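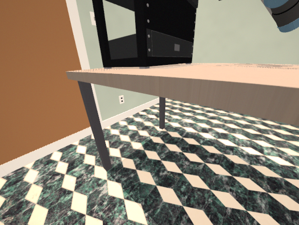 Can a robot do the small jobs around a shop or a home yet?

Some of them, slowly, and mostly when the part is where the robot expects it. A person is still faster at nearly all of them and needs far less setup.

About Prindcombe

Prindcombe works on the question above for a living. Ingvar Bach and Manuela Valentini started the company in April, after several years of building fixtures for small machine shops. Customers kept asking whether an arm could take over the dull jobs: swapping a part in a rack, clearing a bench, putting trays back on a shelf. We didn't have a good answer, so we began testing.

Most of our work is done in simulation. We build a room, put equipment in it, and have a robot arm try one chore again and again with small changes to the starting position. Server racks take up a lot of our time at the moment. The parts are close together, the front is dark, and a gripper that comes in at a slight angle can block its own way. A household version of the same problem is getting one plate out of a full dishwasher.

A typical chore gets up to 400 tries before we write anything about it. We keep the failed ones. Customers get the whole set, along with our notes on what would have to change in their own room for the job to be worth trying.

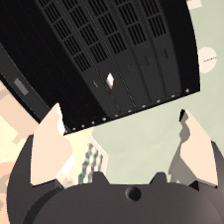

Mélanie Bergeron wrote to us after reading our first report and said she didn't believe simulated results would hold up on her floor. Her racks are scratched, her labels are peeling, and people leave carts in the aisle. She also asked why anyone would pay for an arm to do a job that takes a technician a minute.

Both are reasonable points. Our answer to the first is that a simulation can rule a job out cheaply, and we don't promise more than that. On the second, we often agree with her. Of the 19 chores we have looked at so far, we have told customers to go ahead with 3.
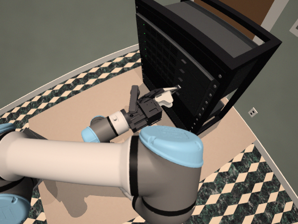 Those were all jobs with one kind of part, a fixed place to pick it up and a fixed place to put it down. Anything with cloth, loose cable or a drawer that sticks is still on our "not yet" list, and so is most housework.

Aksel Kvaran runs the Holst office and handles new requests. Baldur Briem looks after Jondileo, the software we use to set up rooms and keep track of tries. If you have a chore in mind, send us the size of the part and a sketch of the space around it.

Page last updated Sat 29 November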